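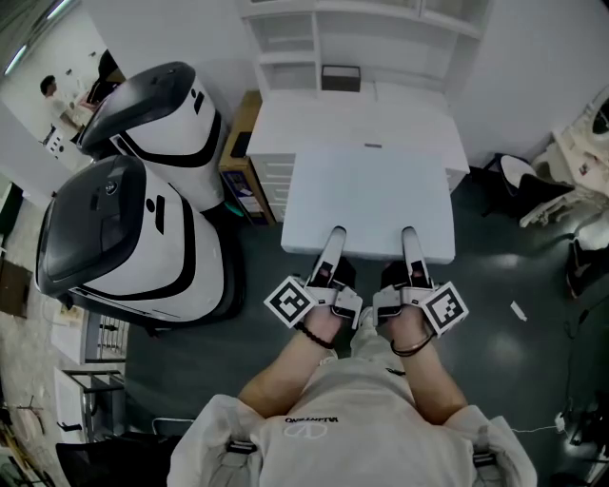 The Spare Board

The shelves came from the Onix office on the fourth floor, and they came without instructions. Davoud Ansari had paid 80 dollars for them, plus 7 for the loan of a dolly, and by Friday afternoon they stood where he wanted them, against the wall above the white cabinet with the drawers. Everything was in place except one board.

It was a flat white board and it lay on top of the cabinet. He had looked for where it went. He had looked at the back and along the sides. All the dividers were in.

"It's a spare," said Kozma.

"They don't give you a spare."

"Then you did it wrong."

Kozma had the desk by the door and had been in the building nine years longer than anyone. He didn't get up. He was eating almonds out of a coffee filter.

Davoud pushed on the shelves with his hand to see if they moved. They didn't. He pushed harder and then stopped, thinking about what it would cost if they did.

The plant was the first thing he had put up. It was small and green with spiky leaves, and his sister had given it to him when he signed the lease at Mungate. She said it would be hard to kill. He had set it in the top compartment, the narrow one, where he would have to reach up to water it. Next he put the small dark box in one of the low compartments, pushed back a little. The other compartments he left alone. He had three cartons of things for them and didn't feel like opening any.

"What's in the box?" said Kozma.

"Keys."

"To what?"

"The old place."

Kozma ate an almond. "They let you keep them?"

"They never asked for them."

It had been a good shop. He had run it for six years with his cousin, repairing scales, mostly, for butchers and the post office, and in September the rent had gone up by 280 a month and his cousin had said that was that. His cousin drove for Jeton now and liked it. Davoud had gone by once since then. The new people had papered over the window. He had stood on the sidewalk with the keys in his coat and gone home again.

He picked up the board and held it against the biggest opening, the one on the right. It didn't fit that way. He turned it and it didn't fit that way either. He put it back down on the cabinet and lined it up with the front edge.

"Call Onix," Kozma said.

"They're closed. They moved out. That's why I have their shelves."

"Call the woman who sold them to you."

He called her. She answered from somewhere with a lot of traffic. He told her about the board and she asked what color it was, and he said white, and she said all of it was white.

"Was there a board that didn't go anywhere?" he asked.

"I never looked at them," she said. "I put my coffee on them. Are they not good?"

"No, they're good."

"I'd have given them to you, you know. They wanted a hundred and I said 80 just to get rid of them."

He thanked her. When he hung up Kozma was folding the coffee filter into a square.

"Well?"

"She put her coffee on them." 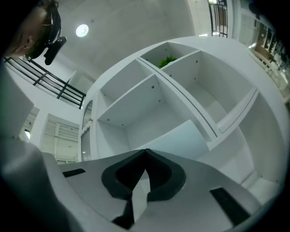
The shelves, with the plant in the top compartment.

He bent down and looked up at the shelves from below. There were small dark holes along the dividers and on the walls inside, the kind a screw goes into. He hadn't paid attention to them when he was putting it together. Somebody at Onix might have had another shelf in there once and taken it out to make room for a tall binder or a printer. Then it would have sat behind a door until moving day, and gone on the dolly with the rest.

"It's an extra shelf," he said.

"I said it was a spare."

"It's an extra shelf for when you need one."

"And do you need one?"

Davoud thought about the three cartons. There were the brass weights, and the ledgers, and the radio, which still worked if you held the cord. There was a picture of his cousin asleep on a grain scale with the needle at 100 kilos.

"I don't know yet," he said.

Kozma put on his jacket. He said he would see him Monday and to get the light. Davoud said he would. He left the board where it was, got a knife out of his pocket, and cut the tape on the first carton.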